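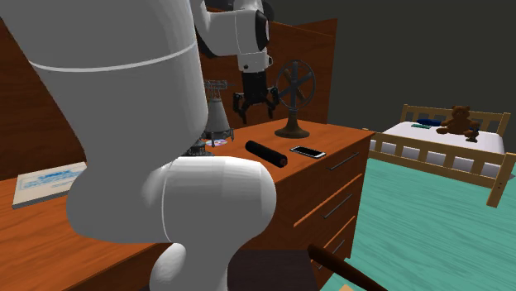 Brumis Bedroom Chores, data card
Version 3, August 2026

Can a robot arm tidy a bedroom yet? Sometimes! Brumis is our attempt to find out which parts of the job are ready and which are a long way off. It is a set of simulated episodes in furnished bedrooms, recorded with one arm and a two-fingered gripper, and it sticks to small jobs people do without thinking: pick up the phone, shift the fan, put the book back.

What you get

600 episodes across 17 chores
Two camera views per episode
Joint positions, gripper state and a one-line instruction in plain English
A success label, set by a script and then checked by hand

Everything is rendered. No real furniture was scratched, and no real furniture was tested on either, so please keep that in mind before quoting our numbers. 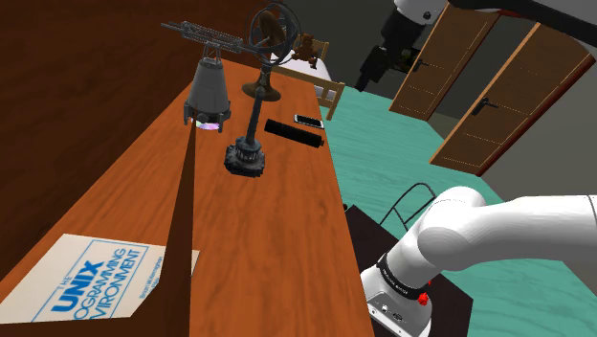 How the baselines did

We ran two policies, Vekov and Quartey, for 50 tries on each chore. Chunky things in open space went well, and we cheered at the first clean pick-and-place (it was a phone). Flat things are still miserable. A book lying on a desk gives two fingers very little to hold, and both policies like to push it along until time runs out. Crowded surfaces are the other sore spot: the arm reaches for one item and nudges its neighbor.

So, chores by machine? For a single item with room around it, we're close, and that's exciting. For a whole desk, no.

Known problems

Some labels count a chore as done when the item is still rocking.
Friction on glossy wood is too low in the older episodes.
Soft items such as pillows are scenery only and never move.

Loading

Use the Ako loader, version 3 or later. Older versions swap the two camera views without warning.

Fixed labels are planned for September. Bug reports are very welcome, and so are new chores.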